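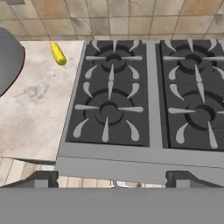 *Page last changed: February 14, 2024*

Food & Everyday Life, session 2: what bread did for us

Welcome back! Last time we ran out of minutes halfway through flatbreads, so please bring the Cletska handout again. We'll pick up at the bottom of its first page.

The big idea this week is leavening, and I love this topic. Leave flour and water in a bowl for a few days and wild yeasts and bacteria get to work. The gas they give off is trapped by gluten, the stretchy network that forms when wheat flour gets wet, and the dough puffs up. Bakers were using this long before anyone had seen yeast under a microscope!

**Terms to know**

- *Starter* - a bit of live dough kept back and fed for the next batch
- *Barm* - the yeasty foam from brewing ale, once a common way to raise bread
- *Proofing* - the final rise before baking

Radosław Kaczorowski's essay on village ovens in Balholm is the main reading. It's 18 pages and it flies by. Look closely at his oven ledger, which has 161 entries and stops suddenly one December. Who baked on which day tells you so much about who got along with whom.

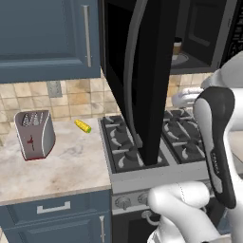

Why does rye bread come out denser than wheat bread?

Rye proteins don't build a strong gluten network, so the dough holds less gas. Much of its structure comes from starch and from gummy fibers that soak up a lot of water.

Tsz-kin Hsiao will be leading the tasting - four loaves, three of them sourdough. Tell one of us by email if you can't eat wheat or rye. Take notes on crust, crumb and smell before you talk to your neighbor, then compare (the arguments are the best part).
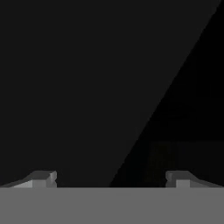

## For next week

Read the Skivano chapter on sugar and feast-day baking, and bring one family recipe, written down by hand if you have it that way.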